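Rillalis Handheld Capture Group – Minutes of the fault review meeting

Held 2022-02-17 in the Fanano room, upstairs 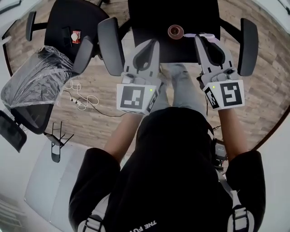
Present: Ulla Pitkänen (chair), Vichien Ruangrit, Solange Siqueira, Thitima Somboon (minutes)
Apologies: Prapai Saengthong, who sent written notes on the hardware

1. Previous minutes

Accepted with one correction from Solange. The spare finger pads were ordered in December and have arrived, so that item comes off the list. Vichien has already fitted a set and is very happy with the feel of them.

2. The left/right swap fault

This took up most of the meeting, and it was a really good discussion, so the notes are longer than usual.

Vichien went over what happened. During the chair-seat tasks, the tracking software (Undness) started assigning the left gripper's path to the right hand and the other way round. The swap came in partway through a recording, stayed for a while and then corrected itself. No warning was shown to the operator. The session carried on as normal and the recordings were passed by the automatic check, which looks for missing poses and dropped frames but has no idea which hand is which.

Solange found it when she replayed a batch on the test arms. The two arms tried to trade places over the bench. The left one got as far as the right one's wrist before she hit the stop. She was standing behind the line with the stop in her hand, as the procedure asks, and she was not touched. One wrist cover is cracked. She has written it up as a near miss and Ulla has signed it.

Ulla thanked her for the quick stop and for leaving everything exactly where it was until Vichien could come down and look. That made the log reading so much easier!

Extent of the problem: the affected batch holds 2,000 recordings. Vichien ran a comparison against the wrist motion sensors and 208 of them show at least one swap. A further 36 can't be judged either way, as the sensor log has gaps. The remaining 1,756 are clean. Everyone was pleased the clean number is that high, and Vichien was asked to keep the comparison script, tidy it up and share it.

3. Cause

Vichien's account, which the meeting accepted as the working explanation:

The markers on the two gripper cubes are read separately, and each hand is supposed to be known by its own marker patterns. When both grippers are worked close together over a dark seat and the cubes turn, there are moments when only one face of a cube is readable. Undness then falls back on a guess from the last known positions. If the hands have crossed or passed close by each other in that gap, the guess can go the wrong way, and a setting called "sticky identity" holds the wrong answer even after a clear marker comes back into view. He reproduced it four times in one afternoon and showed the plots on the wall screen.

Sticky identity was switched on with the Undness update before this batch. None of us had asked for it, and the update notes give it half a line. Solange had read that half line and taken it to mean something else entirely. Ulla said she would have read it the same way.

Prapai's notes agree with this and add a second point. The indicator light on each cube shows that the unit is powered and talking to the recorder. It says nothing about tracking. Two operators told Prapai they had been treating green as "all good". Prapai would like a line about this on the operator card and a proper tracking signal that the operator can hear, such as a short tone when a hand's identity is in doubt. Lots of support for the tone. Thitima asked that it be something other than the beep the battery packs make.

4. Cables and floor

Thitima raised the loops of cable on the floor in the chair area. An operator is looking down at the grippers with both hands taken up, and the shoulder straps and the pack at the hip make it harder to catch yourself if a foot snags. No one has tripped. Agreed that cable in the standing area is cleared or taped before each session, and that the session lead checks it along with the batteries.

Solange asked whether the chairs still in plastic film should stay in the area. They give nice variety for the recordings. Vichien would like a few trials with the shiny film close to the markers first, as reflections may be one more way to lose a face. Left open until he has tried it.

5. What we do now

Sticky identity is off on every recorder as of this meeting. Vichien changed the last one while we were talking.

Nothing from the affected batch is replayed on the arms until it has been through the comparison script. This includes the clean recordings, which will be run through a second time with the tidied version.

The first replay of any new batch is done at reduced speed, arms spaced 550 mm apart at the base, with a software limit that stops either arm from crossing the centre line. Tasks that need crossing are done one arm at a time until the limit can be made smarter. Solange has the spacing marked on the bench already.

There was some back and forth over the flagged recordings. Solange wanted to bin them. Vichien thinks most can be repaired by relabelling the hands and was keen to try, partly because they would make a wonderful test set for the next version. Agreed that he may work on copies, kept in a separate folder with "swap" in the name, and that no repaired recording goes to Yimyam for training before Ulla has seen the results.

Ulla will tell Yimyam today which recordings they have already received from the batch.

6. Actions

Vichien – tidy and share the comparison script; film trials; report the fault to the Undness developers with plots
Solange – replace the wrist cover; write the reduced-speed replay into the procedure
Prapai – mock up the identity tone; operator card wording on the green light
Thitima – cable check added to the session sheet; tell all operators about the fault in person before their next session
Ulla – contact Yimyam; file the near miss report

7. Other business

Solange's pick-up runs with small objects on the seat are going beautifully, and the new finger pads grip the thin strips on nearly every attempt. She'd love more small objects, so please bring in anything odd from the desk drawer.

The batteries cupboard key has a new hook, inside the door on the left.

Next meeting once the film trials are in. Vichien to propose a time.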